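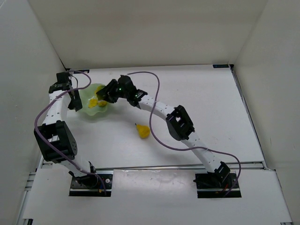

What is in the Gwynne word list?
Everyday Welsh words for weather, 449 of them, each with a plain English meaning, a note on where it was heard, and at least one full sentence showing how people use it.

Gwynne README
Maintained by Ynyr Watkins
Last updated January 21, 2023

Welcome! I started this list after a wet week in May when I heard two neighbors use different words for the same drizzle, and I have been happily hooked ever since. Welsh has wonderful words for rain, wind and fog, and a lot of them change from one valley to the next. Gwynne puts them in one small file that you can open in any spreadsheet program.

What you get

words.csv – the main list, one word per row
sentences.csv – the example sentences, linked to the main list by word number
sources.txt – where each word came from, with page numbers for the printed ones

Columns in words.csv

id: a number that never changes, even if a word is later removed
word: the spelling I settled on
other_spellings: separated by semicolons, often empty
meaning: short English gloss
kind: one of rain, wind, snow, fog or sun
area: north, south, mid, west or general
heard: "spoken" or "print"

A few rows to give you the flavor

glaw, rain, general
niwl, fog, general
eira, snow, general
gwynt, wind, general
heulwen, sunshine, general

Those are the plain ones that every learner meets early. The fun really begins further down, where you'll find words for rain that is only just falling, and the phrase bwrw hen wragedd a ffyn (raining old women and sticks!), which I will never get tired of.

Spelling

Spoken words were the hard part. Where a dictionary had the word, I used the dictionary spelling. Where it didn't, I wrote down what I heard and asked two other speakers to read it back to me. If they stumbled, I changed it. Accents such as the circumflex are kept, so please open the files as UTF-8 or they will turn to mush.

Changes in this version

Added 9 fog words, most of them from the coast.
Split the old "storm" kind into wind and rain. Some rows fit both, and those went to whichever the speaker talked about more.
Merged five pairs that were the same word in different spellings. The dropped ids are listed at the bottom of sources.txt.
Renamed the region column to area to match the Edent place names file.

Known gaps

The northeast is thin. So is snow – nearly all of those words come from print, and I would dearly love to hear them spoken. There are no recordings yet. The area column is coarse, and a word marked "south" may belong to a single village. Please don't draw dialect borders from it.

Using it

Classroom sheets, flash cards, crosswords, spelling checkers: go ahead with all of them. The Planard flash card format works if you save words.csv with tabs in place of commas. Keep my name and the sources file with any copy you pass on, and mark anything you have changed.

Sending words

Send the word, what it means, where you heard it and a sentence if you have one. Half-remembered words from a grandparent are very welcome. Words waiting for a second speaker are kept in a separate file called walska.txt, and they move to the main list once someone else knows them.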